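Okay, a few of you asked how the Lanum two-arm kit is going now that I've had it since June, so settle in, I'm going to be wordy as usual (sorry, Mom).

1/ It's a pair of tabletop arms on one rail, and it came mostly put together. I was up and moving in an evening. The shoulder joints are bulkier than I pictured from the listing, so measure your table first, please!

2/ I bought it through Zusholm, the little shop in Trestotville, and Raelene Sutcliffe there stayed on the phone with me for 20 minutes over one stubborn bracket. I love her.

3/ Software is where I'd knock a point off. The starter app forgets your saved poses if you close it too fast, and I lost 19 of them that way. Save, wait, then close.

4/ Now grippers. Boxes and blocks are easy, and I got bored of them quickly. Bendy, see-through stuff is what I really wanted to try, so I've been putting a clear flip-flop between the two arms and working from there.

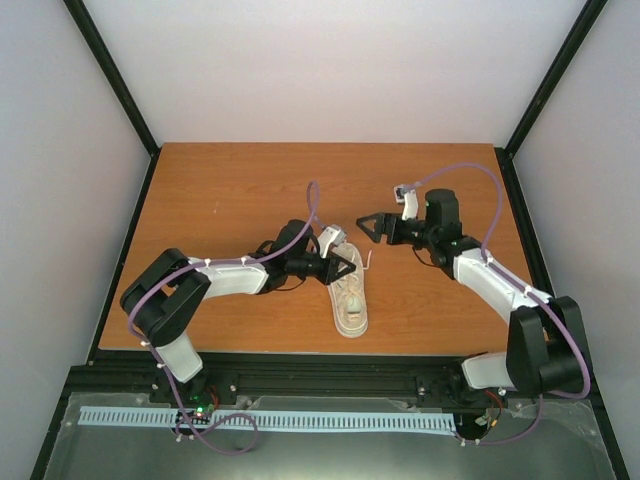
5/ My advice is to go slow, lower than the default speed, and bring in one arm at a time until you trust your spacing. I'm still fiddling with mine. Would I buy it again? Yes, and I'd get the spare fingers in the same order.

Comments

Igor Tichý: Does the pose thing happen on the older app too?

hrubyfan_4: the shoe!! more of these please

Igor Tichý: Never mind, it does. Lost 2 tonight.

Contact | © Raised Rail Notes | Back to top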